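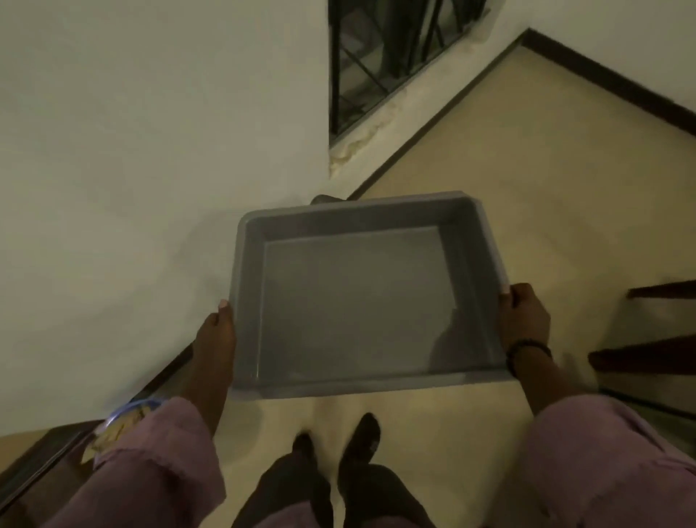
The Narnov student robotics open day began at the top of the building, and the visitor desk at the bottom, so I was warm by the time I met a robot. Its name is Bawa. It sorts bolts by size, and the club is very proud of it.

Kerstin Blomqvist, the club's adviser, gave us the numbers. Bawa has cost $2,893 so far, 400 of that on a motor they ordered twice. In the morning trial it got 50 bolts out of 59 into the right tray. The other nine went under a radiator.

Next door the younger team was getting Tarance ready for the May contest, where it has to follow a line of tape, pick up a cup and come home. It followed the tape beautifully – then followed the edge of the rug, then my shoe. A girl with a laptop said this was a lighting problem.

Tea was at three. The cookies were good, and the people carried them.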